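Lumcombe has put out version 2 of its house rules for robots that handle laundry in bedrooms. It runs to 31 clauses. A short thread on the ones that affect daily work.

Clause 4: one garment per grip. A second item is picked up only after the first has been released.
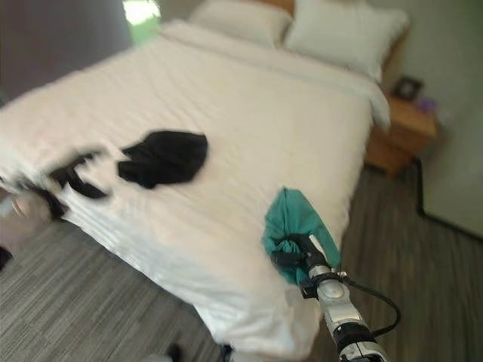
Does the rule cover bedding as well? Duvets and sheets have their own clause, with a lower speed limit.

Clause 7 deals with grip force. The limit is set by fabric class, and unknown fabric is treated as the weakest class.
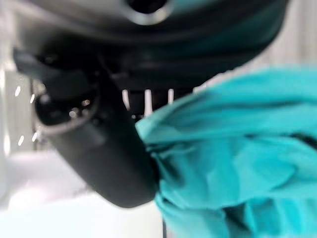

The class has to be logged with each grip. Sindgate logs it per load, so their records will need changing before July.

Clause 12 is on carrying. Cloth is kept clear of the feet, and the arm slows down before any turn.

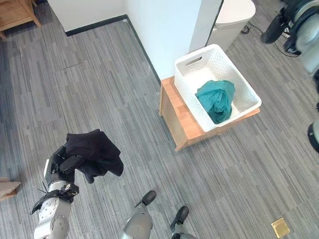 It also asks for a marked drop point, agreed before the shift starts. Version 1 left that to the operator.

Clause 15: seams and straps are checked for snagging before the fingers open.
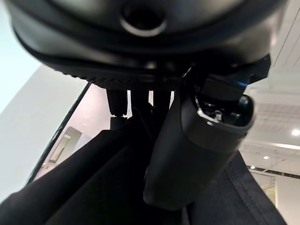

Planent replied that the check adds too much time per item and should apply to straps only. I'd keep seams in. Comments on the draft close at noon.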